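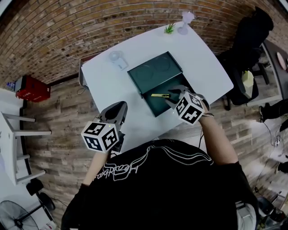
Figure 1. Working at the white table with a gripper in each hand.

Student Work > Craft and Materials > Project Reports > Salt Dough

Salt Dough That Doesn't Crack: Project Report
Menaka Hettiarachchi
Jun 3, 2026

Background

Salt dough is flour, salt and water. Families use it for ornaments, handprints and beads. My little cousins made a batch in October and most of their stars had split before they could be painted. I wanted to find out if the recipe was to blame or the drying.

I compared two doughs and two ways of drying them. The plain dough was the one on the back of the Haque flour bag. The other was the same dough with a spoonful of vegetable oil worked in, an idea I got from the Jominon craft club handout.

Making the dough

Both doughs started with 200 grams of all-purpose flour and half that weight of fine table salt. I stirred the flour and salt together dry, then added warm water a little at a time until the dough stopped sticking to the bowl. The amount of water changed from batch to batch. On humid days it needed less. I kneaded each batch for 8 minutes by the kitchen timer and let it rest under a damp towel.

I rolled the dough out between two wooden rulers so that every piece came out the same thickness, and cut it with a round cutter. The straw hole for the ribbon went in before drying. My first few holes were too close to the rim and the dough tore there, so I threw those pieces out and they are not in the results.

Drying

Half of each dough went in the oven at 200 degrees Fahrenheit on parchment paper. The pieces were turned over after an hour and stayed in until the middle felt hard - usually a little over 2 hours. The other half sat on a wire cooling rack in the laundry room for 8 days and got turned over every evening.

Results

I checked 173 pieces in all. A piece counted as cracked if I could catch a fingernail in the line. Fine marks on the surface that I could see but not feel did not count.

The rack did better than the oven with both doughs. Plain dough in the oven was the worst, and the cracks usually ran from the ribbon hole to the edge. Adding oil helped in the oven but made hardly any difference on the rack. It also left the pieces slightly yellow, and the Astach poster paint beaded up on them until I sanded the surface.

Oven pieces puffed up in the middle as well. Pricking them with a toothpick fixed most of that, but I only started doing it with the last batch, so I can't say if it helps with cracks.

Problems

Our oven runs hot near the back wall and I did not rotate the tray in the early batches. Some of the oven cracks could be from that. The laundry room is also warmer when the dryer is on, and I didn't keep track of when it ran.

What I would do next

I would like to try a lower oven setting with the door propped open, and a dough with some cornstarch in place of part of the flour. Thicker pieces should be tested too - handprints are a lot thicker than ornaments and my results may not carry over to them.

Contact: Jinside Student Projects office | © 2026 Jinside | Back to top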